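Keeping Your Papers Straight When There's a Court Date Coming

Posted Sep 12, 2024

I got called as a witness in August (nothing thrilling, a row over a fence that ended with one chap being charged with threatening the other) and I spent the week before it hunting for bits of paper all over the house. The letter was under the fruit bowl. My statement was in the car. So, a few household tips from someone who learned the slow way!

Give the case its own box file. Mine is a plain Kukenar one with a spring clip, and everything goes in it the minute it comes through the door, envelope and all, because the postmark can matter.

Write the case reference on the inside of the lid in big marker. Mine ended in 918 and I must have read it down the phone to the court office a dozen times, usually while stirring something.

Keep a cheap notebook beside the phone. Date, time, who you spoke to, what they said. I do it in pencil first and then grumble at my own handwriting.

Don't punch holes in anything official. I use clear pockets, a pack of 50, and I still have most of them left for recipes and boiler manuals. Staples are a nuisance too if somebody wants to photocopy the thing, so I've gone over to paper clips.

If you've got messages or photos on your phone that the police or a solicitor may ask about, leave them exactly where they are and don't go tidying up. Ask before you delete a single one. I copied mine on to a memory stick as well and put it in an old Gredano tea tin, which I then labelled, having lost things in tea tins before.

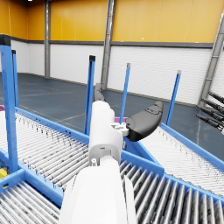

The night before, lay your clothes out and put the letter in your bag, then check the bag again in the morning. I took the 109 bus into Hellolcombe and got there at 11, far too early, but there was a queue for the bag search and I was glad of the time. Take a sandwich and a book – the waiting goes on and on, and the vending machine only took coins.

Once it's over, hang on to the lot for a good while. Mine's on top of the wardrobe next to the Christmas lights, and when it does go it'll be through the shredder, a bit at a time so the poor thing doesn't overheat.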